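Business Continuity FAQ

Questions we get about keeping the lights on, including the times when the lights are the problem

Last updated 3/4/22

Do we need a continuity plan if we already have insurance?

Yes. Insurance pays you later. A continuity plan covers the part where your customers are calling now and the person who knows the phone system password is on a boat.

How long should the plan be?

Short enough that someone will read it while annoyed. The longest one we ever reviewed at Drisum ran to 124 pages and had a lovely foreword. The emergency phone numbers were in Appendix K. Three of them rang through to a fax machine.

We rent our office. Isn't a power failure the landlord's problem?

The wiring may be. The payroll run is yours. Read your lease for what the landlord has to restore and how soon, then assume it will take longer than that.

What is a call tree, and why does ours never work?

A call tree is a list of who phones whom when something goes wrong. Yours never works because it was typed up when Heikki Hakala was still in accounting. He's now in Husodville, he doesn't work for you, and he is tired of hearing about your burst pipes. Check the numbers every May, and again whenever somebody leaves.

Can't we just send a group text?

You can, and you should. Have a second method too, for the folks who mute group texts, meaning all of them.
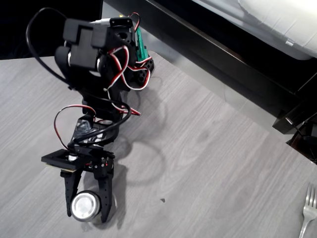

How often should we test our backups?

Every 3 months at a minimum. Restore something real, to a different machine, and have a person open the files and look at them. A green check mark in the backup software tells you that the backup software is pleased with itself.

Who should be in charge during an outage?

One person, with a named alternate. Pick someone who can make a decision with half the facts. This may not be the most senior person in the building, and that conversation is yours to have.

What about our suppliers?

Ask them for their own plan. Lehtinen, a packaging distributor we work with, found that 70 percent of its orders depended on a single trucking outfit whose plan was, in full, "call Dave." There was no Dave.

Do you sell generators?

No. We will tell you whether you need one, and we'll ask who is going to fuel it. Please have an answer.

What is Prorska?

Prorska is our half-day tabletop exercise. We bring an unpleasant situation, you bring your managers and some lunch, and we make the situation worse every twenty minutes. Phones stay on, as they would be on the day.

What does it cost?

Prorska is $3,000 for one site. Travel to Husodville and the surrounding county is included. Lunch is still on you.

Our last exercise went perfectly. Are we done?

Run it again with your IT manager out of the room.

How do we book?

Use the contact form and give us two possible dates. If the form is down, call the main number. Yes, we have tested it.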